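**Sistiva two-finger gripper: evaluation in simulation**

Prepared for the equipment file, Prulthorpe Automation Centre

The Centre was asked to advise on a replacement for the Kurnum gripper, which has been the standard fitting on our two-arm stations for several years. The Sistiva was shortlisted on grounds of size and price. As no physical unit could be supplied before June, the supplier provided a digital model, and the whole of this review rests on trials carried out with that model. Readers should bear this in mind when weighing the findings.

## Set-up

Installing the model took less than a morning. The joint limits were correct as delivered, but the finger friction values were missing from the parameter file and had to be entered by hand. The supplier has been told. The Kurnum model was loaded into the same workspace, with the same controller settings, so that the two could be compared fairly.

Trials were limited to approaching, closing on and lifting light household items from a bare table. The second arm was kept out of the way at the near corner unless a task called for both hands. 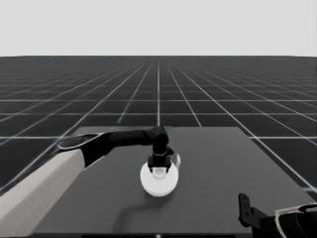 Rounded items proved the most useful test. A gripper with a bulky body must come in at a slant to avoid striking the rim, and this has been a standing complaint about the Kurnum. The Sistiva allowed a straight downward approach in nearly every trial. Operators found the arm easier to plan for as a result, and fewer runs had to be stopped while the wrist was turned.

## Results

A total of 3572 attempts were logged across both grippers. The Sistiva completed more lifts than the Kurnum on curved and shallow items. On flat items, such as a closed book or a tray, the Kurnum remained slightly better, and we would not advise a change at any station that handles flat goods only.

Closing speed was satisfactory. At the highest setting the fingers tended to bounce on contact, and the fault went away when the speed was reduced by some 30 per cent. The default setting is too fast for light items and should be lowered before use.

Force readings were less pleasing. The value returned by the model drifted during long holds, and in four trials the controller reported a firm grip after the item had slipped. Whether the physical unit behaves in the same way cannot be judged from the present work.

## Control software

The Sistiva was driven first through its own control panel and then through the Sveinbjörnsson controller already in use at the Centre. The supplier's panel is clear and well laid out, but it can command only one arm at a time. The Sveinbjörnsson controller managed both arms without difficulty, though the finger opening had to be rescaled, as the two systems measure it from opposite ends of travel. The manual does not mention this.

The documentation is otherwise adequate. The chapter on fault codes lists 8 codes, and two that appeared during our trials are not among them.

## Recommendation

The Sistiva is recommended for purchase in small numbers, for stations handling bowls, cups and similar goods. The order should be conditional on a physical trial of the force reading, to be held at Prulthorpe once a unit is available. The Kurnum should be kept in service elsewhere until that trial has been reported.

Copies of the parameter file, with the corrected friction values, may be requested from the equipment office.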